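Handout 5: Sampling, or how to taste the soup without drinking the pot

July
By Consuelo Nava

Okay, so last time we ended in the middle of the mess about the Erton library survey, and I promised I'd write it up properly because half of you were copying the board at top speed and the other half had given up (fair enough, my handwriting was terrible). Read this before the next session and bring the worksheet with you!

Where we were. The town of Erton wanted to know if people would use the library more if it stayed open until 9 p.m. There are 4,000 card holders. The library left a stack of forms on the front desk, and 227 came back. Most of them said no thanks, the hours are fine. So the hours stayed as they were.

You already spotted the trouble. Who fills in a form at the front desk? People who can get to the library during the hours it's open now! The folks who get off work at seven and find the door locked never saw the form. I love this case because everybody involved was sensible and kind and the answer was still no good.

The words you need

Population: everyone you want to know something about. In Erton that's the 4,000 card holders, although Vasilis Softić argued in class that it should be the whole town, card or no card, and I've been thinking about it ever since. I think he's right if the question is "would more people come" and wrong if the question is "would our members come more." Decide which question you're asking before you count anything.

Sample: the ones you really hear from. Note that I said hear from. If you mail out a pile of letters and a handful come back, the handful is your sample.

Sampling frame: the list you draw from. Lists go stale. The Erton card list had people on it who'd moved away years ago, plus a good number of children whose parents got them a card and forgot.

Bias: a lean in one direction. The part I'd underline twice is that a bigger sample doesn't fix it. If your front desk form leans toward daytime people, then 1,680 forms lean just as hard as 227 did, and you'll feel far more confident about your wrong answer.

Chance error: the wobble you get from the luck of the draw. This one does shrink as the sample grows. It shrinks slowly, though. To cut the wobble in half you need four times as many people, and that always gets a groan, because four times as many people is four times as many phone calls.

Ways of drawing a sample

Simple random. Everybody on the list has the same chance, and so does every possible group of a given size. Number the list, let the computer pick. Picking names that "look random" doesn't count. When we tried it in class you all avoided the first and last name on the page. Every group does it, every year.

Systematic. Pick a random start, then take every tenth name or whatever suits you. Quick and usually fine. Watch out for lists with a rhythm to them. If an apartment building lists its units floor by floor and the corner unit comes up every tenth line, you've just surveyed nothing but corner units.

Stratified. Split the list into groups first (strata is the fancy word), then draw at random inside each one. I'd have done this in Erton: seniors, working-age adults, teens. You make sure the small groups get heard. If you take extra people from a small group, you have to weight them back down afterward, and we'll do that by hand once so you believe it.

Cluster. Draw whole streets or whole classrooms and talk to everyone in them. Saves a lot of walking. The catch is that neighbors tend to be alike, so thirty people on one street tell you less than thirty people spread over town.

Convenience. Whoever's handy. The front desk forms were this. Please don't pretend it's one of the others.

With or without putting back

Sorin Krasniqi asked about this at the break and I gave him a rushed answer, so here's a slower one. Say you draw one bar from a bin of mixed colors, write down the color, and drop it back in before the next draw. The chances never change. Keep it out, and every draw shifts the odds a little for the next. With thousands of names the difference is tiny and we mostly ignore it. With a small batch it matters a lot, and you should work it out with three reddish-brown and three dark green, both ways, before you look at the worksheet. 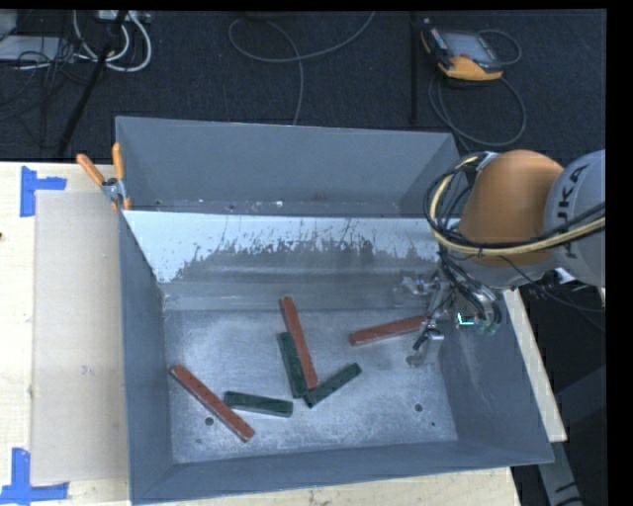
Reader comments

Finn Brinkmann: For the putting-back one I get 1/4 for two greens in a row, and 1/5 if you keep the first one out. Is that it? I did it three times and got something different once.

Consuelo Nava: Yes to both, Finn! 3/6 times 3/6, then 3/6 times 2/5. I bet the odd one out was when you forgot to take one off the bottom.

Živko Bošković: Could you put the weighting example up before class? I'm slow with those and would like a head start.

Vasilis Softić: Still think it should be the whole town.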